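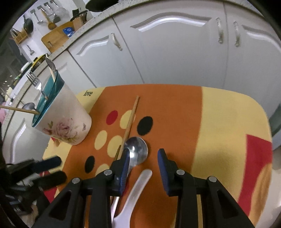
Pads are the cheapest part of a gripper and the last thing anyone budgets for. I have sat through a two-hour meeting about a software license while, on the bench outside, a perfectly good pair of jaws was trying to hold a spoon with rubber worn as smooth as a bar of hotel soap.

My position, which has made me unpopular at Dollen, is that you should replace pads by the count and stop waiting until they look bad. We change ours at 835 grasps. Our record for leaving a pair on is 2,259, and by the end of it the tool could no longer pick up anything you would care to eat with.

Cutlery is what finds you out. A block of foam forgives everything. A spoon handle is thin, hard and polished, and it lies flat on the table as if it had been told to. A chopstick is worse, being round and light enough to roll off while you're still closing. If the ridges are gone, both will squirt out sideways, and somebody will open a ticket about the control software.

Usman Khattak, who looks after the hand tools on our kitchen work, gives each pair 16 minutes on a Sunday evening. He wipes the ridges with a damp cloth, checks the pivot pins for play, and closes the jaws on a strip of paper to see whether they meet evenly. If the paper slides out, the pads come off. He writes the result in a school notebook. We own a maintenance program called Matow that is supposed to do this, and I believe it's on its third password.

The usual objection is cost. A set of pads runs us less than lunch, and lunch gets approved without a form.

So count your grasps, buy the spares before you need them, and keep them in a drawer with a label on it. Ours says "batteries."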